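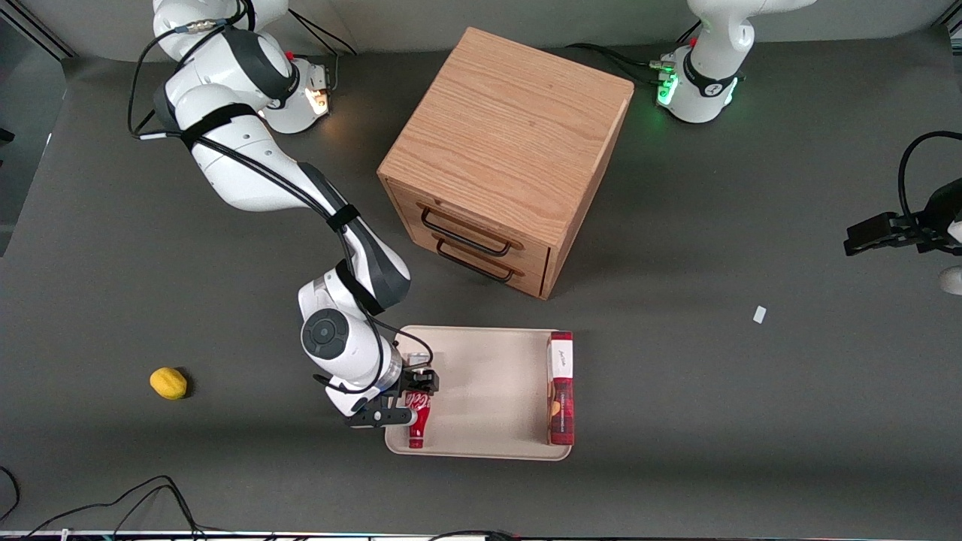

The watch stopped at nine minutes past two somewhere between Hallidon and Pludville, and I only noticed because I'd been checking it every few minutes to see how late I was going to be. Very late, as it happened. The bus had done that thing where it pulls into the servo and the driver wanders off for a pie, and I sat there shaking my wrist like an idiot while a kid across the aisle stared at me.

It was Dad's watch, a Bilulia, hand-wound, with a cream dial gone the colour of weak tea. You won't have heard of them. They made watches for a while in a shed behind a cannery and then they made parts for sewing machines and then they didn't make anything. Dad bought his with his first real pay packet and wore it to work, to weddings and (Mum never forgave him) into the surf at least twice. The case back has 2268 stamped on it, and when I was small I thought that was how much it cost, which made us rich.

Anyway, I'd been told there was one bloke left who would touch a Bilulia. Everyone else had handed it back across the counter with a sort of pained smile. One of them offered to put a quartz movement in it! I said thanks very much and walked out, and then had to walk back in again for my umbrella.

The shop was called Polishchuk, just that, in gold letters on the window, between a bakery and a place that did school uniforms. I got there at ten to five, puffing. The man behind the bench didn't look up. He had a loupe screwed into one eye and a balance wheel on the end of his tweezers, and I've got enough sense not to talk to somebody in that position, so I stood on the mat and dripped. It was January but it was bucketing down, the warm sort of rain that gets in your shoes.

"Polishchuk?" I said, when he'd put the wheel down.

"Dead," he said. "Yatsenko. Fedir. I bought the shop, the sign was already paid for."

I gave him the watch. He didn't smile the pained smile. He turned it over, read the number, held it to his ear for quite a long time considering it wasn't going, and then popped the back off with his thumbnail.

"Who oiled this?"

"Dad, I think. He had a little bottle."

"A little bottle of what?"

I had to think. I could see it, on the shelf in the laundry next to the pegs, with the red spout. "It might have been for the mower," I said.

Fedir Yatsenko put his hand over his eyes, loupe and all. I thought he was crying for a second but he was laughing, and then I started too, and the two of us carried on until a woman came in wanting a battery and we had to behave ourselves.

He told me the mainspring was tired, the mower oil had turned to toffee and the crown was off some other watch altogether. None of that bothered him. What bothered him was the click spring, a bit of wire about as long as an eyelash, which had snapped clean through. Bilulia had bent theirs in a peculiar way and there was no getting another. He reckoned the factory had turned out around 3000 of these and most of them had gone into drawers or the sea.

"So that's that," I said.

"Did I say that's that?"

He took a tobacco tin from under the bench and tipped it out on a cloth. Screws, hands, tiny wheels, half a strap buckle. He pushed it about with one finger, humming, and the rain went on, and the bakery next door started dragging its tables in. I should have been watching for my bus. I sat down on the customer stool and told him about Dad and the surf. I told him about the wedding where Dad timed the speeches and read out the results, and how the longest was 11 minutes and it was his own brother's. I hadn't talked about him that much since the funeral. Fedir kept pushing the little bits about and saying "hm" in the right places.

In the end he didn't find one. He picked up a length of steel wire, looked at it, looked at the clock on his wall and asked if I was in a hurry.

I said I'd been in one earlier.

"Lock the door, then," he said, "and turn the sign around. And there's a kettle out the back, if you know how to work one."

I went and found the kettle. The bus went past the window while I was filling it.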